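纳恩汉姆镇商户为“满四十减三”吵了一个月，镇上决定先把满减停掉

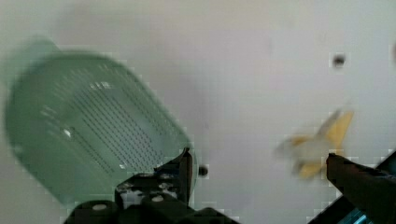
纳恩汉姆（Nernham）主街的商户本周收到通知：从下月起，那套人人会背、没人会算的“联合满减”暂停执行，什么时候恢复，另行通知。通知一共两页，第一页讲感谢，第二页讲暂停，中间隔着一张印反了的主街地图，河跑到了街的北面。

事情要从春天说起。当时克拉沃夫（Clavov）新开了一家大卖场，离纳恩汉姆坐公交只有两站，门口有免费停车，有试吃，还有一个会放音乐的旋转门。主街上的小店感到了压力，商户联合会开了几次会，拿出的办法是：顾客凭一张蓝色积分卡，在主街任意几家店累计消费满四十元，减三元；当天跨店消费的，再减两元；遇到星期日，两项可以叠加，但鲜肉、烟酒、话费充值、修鞋以及“其他经店家说明的商品”除外。

最后这一条后来成了全部麻烦的源头。

头一个星期，反响据说不错。积分卡印得体面，背面有主街各家店的名字，五金店排在第一位，理由是会议在五金店楼上开的。第二个星期，顾客开始发现，自己买的东西大都属于“其他经店家说明的商品”。杂货店说明了牛奶，文具店说明了作业本，面包房在玻璃上贴了一张手写的单子，把当天烤的东西从头到尾说明了一遍，只剩一种葡萄干小面包，而葡萄干小面包通常十点以前就卖完。

家用品店走的是另一条路。店里卖的是盆、桶、沥水篮、晾衣夹一类，单价低，要凑满四十元，得买上一大堆。于是店主推出“凑单专架”，把零碎东西集中摆在收银台旁边，附一块小黑板，写着各种组合的总价。据几位老顾客回忆，黑板上有一道加法写错了，少算了两元，错了整整九天，那九天也是专架生意最好的九天。

凑单的风气就此传开。有居民为了减三元，多买了十一元的衣架，回家之后又为了挂衣架去买了一根杆子。还有居民把积分卡借给邻居，邻居又借给表亲，等卡转回来，上面已经盖满了章，还多了一个洗车行的章，洗车行并不在主街上，也没有加入联合会。联合会为此专门发函询问，洗车行回复说，他们以为那是集邮。

真正闹起来，是在结算的时候。按照最初的设想，减掉的钱由各店先垫着，月底汇总，由联合会按比例分摊。可是跨店的那两元该记在哪一家头上，章程写的是“由后一家承担”。这样一来，谁都不愿意当后一家。鱼店开始建议顾客先去别处看看，别处的店又建议顾客先买鱼。某个下雨的下午，有一位女士提着一条鱼和一把伞，在两家店之间走了三个来回，最后坐公交去了克拉沃夫。

第一份月度汇总表随后贴了出来，应分摊总额是2,356元。这个数字引起了广泛的不信任。裁缝铺认为太高，因为自己一个月里只见过四张卡；杂货店认为太低，因为光是自己垫出去的就快有这个数了。联合会解释说，表格是用奥斯特赫伊曾（Oosthuizen）软件做的，软件不会错。卖这套软件的公司派人来看了一趟，看完表示软件确实没错，它把输入的东西都加起来了，其中包括各店的电话号码后四位。

去掉电话号码之后，总额变成了多少，至今有三种说法。五金店楼上的一种，面包房玻璃上的一种，还有一种写在家用品店的小黑板上。出于谨慎，记者没有采用黑板上的那个。

镇政府起先不打算介入，认为这是商户之间的事。后来有人注意到，积分卡的印刷费是从镇里的“夏季花卉经费”里借支的，而今年夏天主街的花箱里种的是去年剩下的土。镇里于是在十月召集了一次协调会，会议开了两个小时，前四十分钟用来讨论会议该不该由镇里出茶点。最终茶点由各店凑份子，面包房带来了葡萄干小面包，这是许多与会者第一次在十点以后见到它。

会上提出过几个替代方案。一是把门槛从四十元降到二十元，支持者不少，直到有人问减多少。二是取消满减，统一打折，修鞋铺当场反对，说自己的价目表从搬来那年起就没改过，不知道该从哪里打起。三是模仿邻镇努尔卡奇（Nurkach）的做法。努尔卡奇去年搞过一次抽奖，头奖是一辆自行车，中奖的是自行车店老板的岳母，之后那边就不怎么提抽奖了。

还有一个方案来自旁听的居民，说能不能干脆把东西卖得便宜一点。主持人表示意见很宝贵，会记录在案。从会后公布的纪要看，确实记录了，列在“其他事项”里，排在花箱和停车线重画的后面。

通知发出后，手里还有积分的居民最关心的是卡还作不作数。联合会的答复是，已经盖满章的卡，可以在月底前到五金店楼上登记，登记时间为每星期三下午，星期三下午五金店不营业，请从侧门上楼。没有盖满的卡，“建议留作纪念”。有人问能不能把剩下的格子补盖完，联合会说正在研究。

主街上的反应比想象中平静。杂货店已经把牛奶从那张说明单上拿了下来，虽然现在没有什么可说明的了。家用品店的凑单专架还在，小黑板擦掉了，上面换成一行字：随便买，不用凑。据隔壁裁缝铺观察，来看这行字的人比以前来算账的多，进去的大约还是那几位。鱼店则挂出了一块牌子，欢迎顾客在去过任何地方之后光临。

至于克拉沃夫那家大卖场，开业优惠在夏末就结束了，旋转门坏过一回，修好后不再放音乐。卖场最近也推出了自己的会员卡，满额立减，部分商品除外，细则印在卡的背面，字号很小。纳恩汉姆的居民看了都说眼熟。

联合会下一次会议仍在五金店楼上举行，议程有两项：处理剩下的一箱空白积分卡，以及选定冬季促销的名称。在名称定下来之前，促销的内容暂不讨论。

分享 14　评论 27

联系编辑部｜投稿与更正｜版权所有，未经许可请勿转载｜返回顶部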